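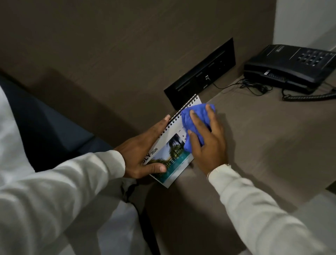
A small spiral desk calendar with a pool and palm trees on the front.

I've been using Vanano for 4 months now to sort out my taxes (freelance income here, rental money from abroad, two bank accounts overseas) and I like it way more than I expected! It costs $58 a year, and the foreign account section asks plain questions in plain English – balance, country, name on the account, done. My old accountant billed me $295 for pretty much the same forms.

The currency converter is my one real gripe. It rounded my rental income and I was off by around 800 dollars until I typed the rate in myself. Support got back to me in a day, very sweet about it. Still no joint account option, so my husband has to enter everything twice. I'm renewing in November anyway.

– Aurelia Filip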